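Wurora Project Notes
April
By Nayeli Huanca

Pick-and-place trials in the simulator were paused for most of a week after the arm kept closing its gripper on nothing and reporting a good grasp. The fault showed up in 16 of 100 runs of the basket task, in which the arm has to reach into a woven basket on the round white table and lift out a lemon.

Ramiro Vallejo found it while checking the logs against the replay. The controller was marking the grasp as complete as soon as the fingers stopped moving, whether or not anything was between them. On a real arm that would send an empty hand to the drop point – or worse, drag the basket rim along with it and knock over whatever stood next to it. 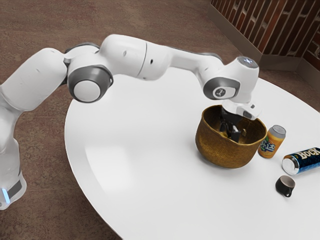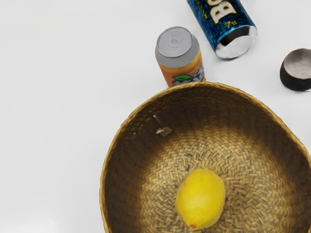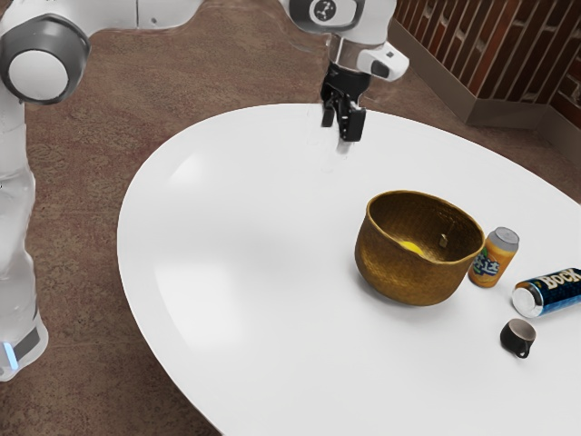

Basket task, three views from the simulator.

The cause was a bad default in the Lilow grasp module. Finger width was being read once, at the start of the close command, and never read again. Hala Lamrani has changed it so that the width is checked after the fingers settle and again once the arm has lifted. If either reading is below the limit, the run stops and is logged as a failed grasp.

The older results are also affected. We have pulled 194 runs from the March summary until they can be scored again, so please don't quote the success rate from that report. Konrad Piątek is doing the rescoring and expects to need 5 working days.

No hardware was involved. The physical arm stays locked out of the basket task until the new check has passed a full set in simulation. Anyone using a local copy of Lilow should update before their next run – the old default is still in copies made before April.

Questions about the fix go to Hala.

Contact the newsletter desk | © Wurora | Back to top

You are receiving this newsletter because you signed up for Wurora project updates. Unsubscribe at any time.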